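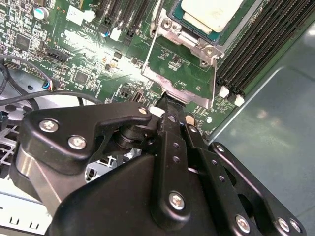 Dondwood Wrestling Expands September Card and Moves Results Service to Nendus

Dondwood Wrestling will run a 15-match card over two nights in September at the Berance Hall, the promotion confirmed this morning. Night one carries the tag division and the opening round of the Agudelo Cup. Night two carries the remaining cup rounds and both singles title matches. Bell time is 7 p.m. on each night, with doors at 6 p.m.

The Agudelo Cup is a single-elimination bracket for eight entrants. First-round matches have a 15-minute time limit. A draw eliminates both wrestlers and gives the opponent in the next round a bye. The final has no time limit and will close the second night, after the title matches.

Seating capacity is set at 2700 per night. The ring has been moved toward the east side of the hall to shorten the entrance ramp, and the lower balcony will be sold as general admission. Floor seats are priced at $80 and lower balcony seats at $70. Two-night passes are sold for the floor only.

"The ramp took up floor space we could sell, and it added time to every entrance," said Wayne Dobson, director of live events. "With this many matches, the entrances have to be short."
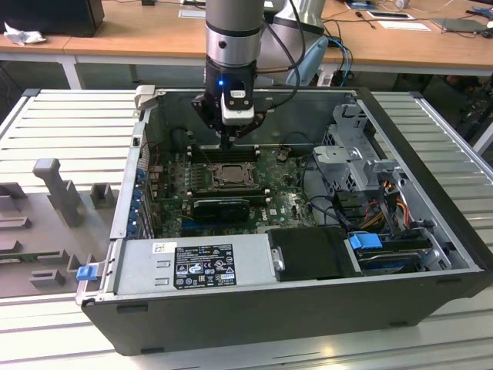 Match results, referee decisions and bracket updates will be published through Nendus, the promotion's new results service, which replaces the printed sheet and the email bulletin. Each result is entered at the timekeeper's table and released when the referee signs off. The service needs no dedicated equipment at the venue. Press outlets can receive the same feed on request.

"A result will list the fall, the time and the official," said Naima Ragab, who manages records for the promotion. "Corrections stay in the log next to the original entry."

The women's title match will be contested under two-out-of-three-falls rules. The tag title match is a standard one-fall contest, with a ten count on the floor. Contracts for both matches have been signed. Challengers for the singles titles will be announced with the final running order.

Tickets are available from the Berance Hall box office. Media accreditation requests should be sent to the Dondwood Wrestling press desk and should state which night or nights the applicant plans to attend.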